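Tuesday, dye bench, November

Madder on the Hikidcombe wool again. Batch 5. Mordanted overnight, 15% alum on dry weight, 300 g fleece cloth. Last lot came out patchy so this time the wash beforehand gets done properly, long and cool, no softner.
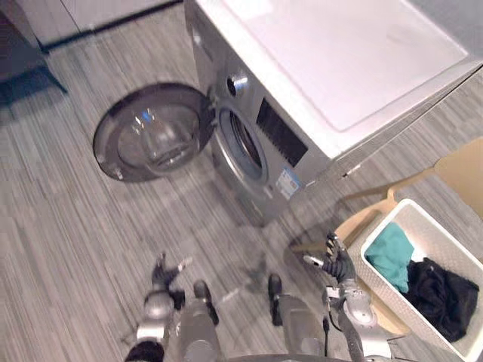 Photo: Tultilent workshop

Bath up to 60, held an hour. Colour decent brick, bit brown at the selvedge. Hard water? Try the Pustach rainwater next time, and chalk in a seperate pot.
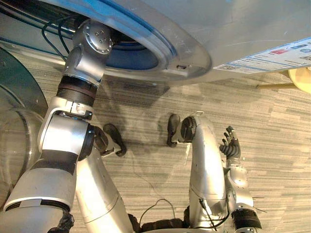 Swatches pinned on the left board, oldest at top. Don't trust the Farías recipe for weld, it wants twice the soda. Still owe the log a lightfast strip for batch 4. Order more alum before Friday, tub nearly done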